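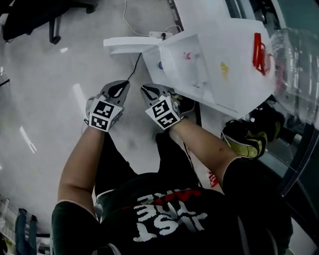

Gramon site, Room 2, teaching benches
Safety walk-through, 21 August 2021
Checked by: Cormac Hennessy
With: Zyanya Cervantes (day crew)

1. Wrist straps. OK. Snug, no pinching. Spare set still on order from Stekau.

2. Gripper weight. Mixed. Fine for 20 minutes, after that people feel it in the forearm. Two from day crew said so without being asked.

3. Marker blocks on the wrists. OK. Wipe with dry cloth only.

4. Cables on bench. NEEDS WORK. Power strip stays at the back, leads clipped down before anybody straps in. You can't grab a snagged cord with both hands in grippers.

5. Floor by benches. Keep clear, chairs and bags included. People step back without looking when they are watching their hands.

6. Bottles and jugs used as practice items. Empties only. Caps in the tray. No drinks on the same bench, ever.

7. Breaks. NOT OK. Sheet says 5 minutes after every 20. Log shows almost 60 straight on the late crew. Supervisor to call the break, not the person wearing the gear.

8. Head gear. Clean between users. Wipes were out, refiled the dispenser.

9. Job change. Not a hazard line but it keeps coming up so I'm writing it down. Packers used to rotate stations every hour. Now the same few teach picks to the Plundard line all shift, and the quota (400 picks) was set before anyone tried it. Sore shoulders start there. Want it looked at before the next crew moves over in April. 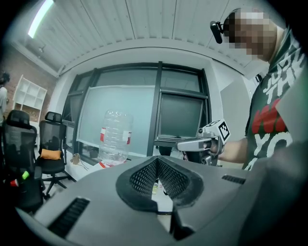 Kathleen Ó Conaill wrote back that the quota can come down now, no need to wait for spring, but she wants the hourly rotation back first, and she wants the packers asked who would like to teach and who would rather stay on the line.

Cormac: fine by me. Rotation sheet goes up by the door tommorow. Items 4 and 7 stay open till rechecked.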